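Loteton Workplace Stress and Wellbeing Assessment Pack

Product code 684

Licensed for use by employers, occupational health services and training providers

Overview

The Loteton Workplace Stress and Wellbeing Assessment Pack is a printed and on-screen questionnaire set for use with adults in paid or voluntary work. It helps an organisation to find out how staff are coping with the demands placed upon them, and to decide where further support should be offered. The pack is supplied by Itwood, which holds the distribution rights for the United Kingdom and Ireland.

The main questionnaire has 84 items, grouped under workload, control over tasks, sleep, mood, worry and relations with colleagues. Each item is a short statement, to which the respondent replies on a five-point scale running from "never" to "nearly always". No specialist vocabulary is used. Respondents who read English as a second language may be given the large-print edition and allowed extra time.

The pack is a screening tool. It does not diagnose depression, anxiety or any other disorder, and the scores must not be presented to a respondent as a diagnosis. Where a score falls within the upper band, the administrator should follow the referral steps set out in section 3 of the manual and encourage the respondent to speak to a general practitioner.

What is supplied

Administrator's manual, spiral bound
Question booklets, reusable, pack of 25
Answer sheets, pack of 50
Scoring key and band chart
Licence card for the on-screen edition
Respondent information leaflets, pack of 50

Question booklets should not be written in. Replacement answer sheets and leaflets may be ordered separately at any time, and orders for these items do not require a new licence.

Setting up

Respondents should complete the questionnaire alone, at an ordinary desk or table, in a room where they will not be overheard or interrupted. Telephones should be switched to silent. The on-screen edition runs in any current web browser and may be completed with a mouse or from the keyboard. Tablets are supported, but small telephone screens are not recommended. 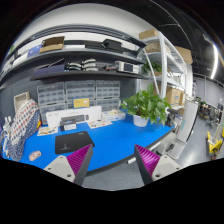
Blue work desk with mouse pad.

Most respondents finish in one sitting. There is no time limit, and the administrator should say so at the outset. A respondent who wishes to stop may do so without giving a reason, and a part-completed answer sheet should be destroyed unless the respondent asks for it to be kept.

Scoring and reports

Paper answer sheets are scored by hand using the key provided. The on-screen edition scores itself and produces an individual report, which is released first to the respondent. Group reports are available for teams and departments, and show average scores only. The software will not produce a report for a very small group, and this setting cannot be altered by the administrator.

Users of the Kusano Sleep Diary may enter its weekly totals alongside the sleep items. The two products are scored separately and neither total changes the other. The Myung Short Mood Scale, which was formerly included in this pack, is now sold as a separate product.

Who may buy

Purchasers must register with Itwood before a first order is accepted. Registration is open to qualified occupational health staff, psychologists, counsellors and human resources officers who have completed the one-day administrator course. The certificate number should be quoted on the order form. Packs may not be resold or lent to another organisation.

Licence options

Single-site licence: one address, up to 2000 respondents in the licence year.
Multi-site licence: price on application.
Training licence: for accredited course providers only, not valid for live assessment.

All licences run for 12 months from the date of issue. Renewal notices are sent by email to the registered purchaser.

Storage and confidentiality

Completed answer sheets contain personal health information and must be kept in a locked cabinet, apart from general staff records. The organisation is responsible for setting its own retention period and for telling respondents what it is. Reports should not be used in decisions on pay, promotion or dismissal.

Delivery and returns

Printed materials are sent by tracked post. Unopened packs may be returned within 28 days of receipt. Opened question booklets cannot be accepted. The warehouse closes for stocktaking during the last week of August, and orders received in that week are dispatched when it reopens.

Page last revised: March 15, 2020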